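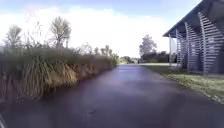 How do you stop the local planner from treating small debris as an obstacle?
Raise the minimum cluster size in the Plurero obstacle layer, then rebuild the costmap.

1. Stop the planner node. Parameters are read only at startup.
2. Open plurero.conf and set min_cluster to 6. The default is 2.
3. Set max_points to 3,000 so dense hedges do not stall the clustering step.
4. Restart the node and replay the Mosden log from frame 212.
5. Check that the planned path no longer swerves around single leaves or twigs.

If grass at the path edge drops out of the map, lower min_cluster by one and replay.

Last updated 16/05/2018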